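보도자료
2025년 5월 29일

태스테드 추모 수영·달리기 모임, 6월에 퍼스트게이트 호숫가에서 열립니다
고(故) 이라이스 비얄로보스 선생님을 기억하는 모든 분을 초대합니다

안녕하세요, 리나 아와드입니다. 보도자료라고 하면 원래 좀 딱딱하게 써야 한다던데, 저는 그런 글을 잘 못 써요. 그리고 이라이스 선생님이 보셨으면 "리나, 이게 무슨 관공서 공문이야?" 하고 웃으셨을 것 같아서 그냥 제 말투로 쓰기로 했습니다. 기자님들, 필요한 부분만 편하게 골라 쓰세요!

선생님은 태스테드에서 오랫동안 아이들에게 과학을 가르치셨고, 저도 그 교실에 앉아 있던 학생 중 하나였습니다. 수업이 끝나면 운동화로 갈아 신고 퍼스트게이트 호수까지 뛰어가시던 분이에요. 호수에 도착하면 또 수영을 하셨고요. 저희는 그게 너무 신기해서 자전거를 타고 뒤따라가곤 했는데, 자전거를 탄 저희가 늘 더 늦게 도착했답니다. (오르막이 꽤 길어요. 변명 같지만 정말 길어요.)

지난겨울 선생님이 돌아가셨을 때 장례는 가족분들끼리 조용히 치르셨습니다. 선생님 뜻이 그랬다고 들었고, 저희도 그 뜻을 존중했어요. 그런데 봄이 되니까 여기저기서 연락이 오기 시작하더라고요. 졸업생들, 같이 뛰던 분들, 시장에서 늘 인사를 나누던 분들까지요. 다들 하는 말이 비슷했습니다. 한 번은 모여서 선생님 이야기를 실컷 하고 싶다고요. 가족분들께 조심스럽게 여쭈었더니 흔쾌히 허락해 주셨고, 그렇게 이번 모임이 만들어졌습니다.

모임은 6월 중에 퍼스트게이트 호숫가에서 엽니다. 정확한 날짜는 호수 수온과 안전요원 일정을 맞춰 본 다음 참가 신청하신 분들께 먼저 문자로 알려 드릴게요. 지금까지 신청하신 분이 600명이 넘었습니다. 처음에 제가 동창 단체방에 글을 올릴 때만 해도 우리 반 친구들이나 좀 오겠지 했거든요. 숫자를 보고 한참 멍하니 앉아 있었어요.
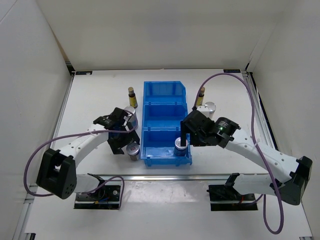

그날 무엇을 하나요

아침에는 호수에서 수영을 합니다. 구간은 600미터이고, 기록은 재지 않아요. 중간에 돌아 나오셔도 되고 물가에서 발만 담그셔도 됩니다. 수영이 끝나면 융베리 언덕길을 따라 2킬로미터를 걷거나 뜁니다. 선생님이 제일 좋아하시던 길인데, 꼭대기에 서면 호수가 한눈에 들어와요. 유모차도 갈 수 있는 길이니 아이들 데리고 오세요.

점심은 각자 도시락을 싸 와서 나눠 먹습니다. 선생님의 그 유명한 레몬 케이크는 여동생분이 구워 오시겠다고 하셨어요. 조리법은 끝까지 안 알려 주실 모양이에요, 제가 세 번이나 여쭤봤는데도요!

오후에는 마이크를 열어 두고 누구나 나와서 이야기를 할 수 있게 하려고 합니다. 순서도 없고 시간 제한도 없습니다. 말로 하기 쑥스러운 분들은 편지를 써서 입구에 있는 상자에 넣어 주세요. 모인 편지는 묶어서 가족분들께 전해 드립니다. 저는 벌써 쓰기 시작했는데 석 장째예요. 큰일 났습니다.

카른게이트 장학금 이야기

이번 모임에서는 선생님 이름으로 만드는 장학금도 처음 알려 드립니다. 이름은 카른게이트 장학금이에요. 선생님이 태어나고 자라신 동네 이름인데, 본인 이름을 내거는 건 질색하셨을 분이라 가족분들이 이렇게 정하셨습니다. 첫해에는 태스테드에서 과학이나 체육을 공부하려는 학생 13명에게 교재비와 교통비를 지원합니다. 성적표는 받지 않고, 본인이 궁금해하는 것에 대해 쓴 짧은 글만 받을 거예요. 선생님이 학기 첫날마다 내주시던 숙제가 그거였거든요. 저는 그때 "물고기도 지루할까?"라고 썼는데, 선생님이 뒷장까지 꽉 채워서 답을 써 주셨어요. 아직도 갖고 있습니다.

참가비는 없습니다. 대신 꽃이나 화환은 정중히 사양하고, 마음을 전하고 싶은 분은 장학금에 보태 주시면 감사하겠습니다. 금액은 1,000원이어도 정말 괜찮아요. 모금함은 당일 호숫가 천막에 둡니다.

오시는 분들께

수영하실 분은 밝은색 수영모를 꼭 챙겨 주세요. 호숫가 주차장이 작아서 되도록 버스나 자전거를 타고 오시면 좋겠고요. 비가 조금 와도 그대로 진행하지만, 천둥 번개가 치면 수영은 빼고 걷기부터 시작합니다. 강아지도 환영입니다. 목줄만 해 주세요.

취재를 원하시는 기자님은 미리 저에게 연락 주세요. 가족분들은 인터뷰를 하지 않으시니 이 점은 꼭 지켜 주시고, 사진은 오후 이야기 시간을 빼고는 자유롭게 찍으셔도 됩니다. 선생님의 옛날 사진이 필요하시면 가족분들이 골라 주신 것을 보내 드릴게요.

문의: 이라이스 비얄로보스 추모 모임 준비 담당 리나 아와드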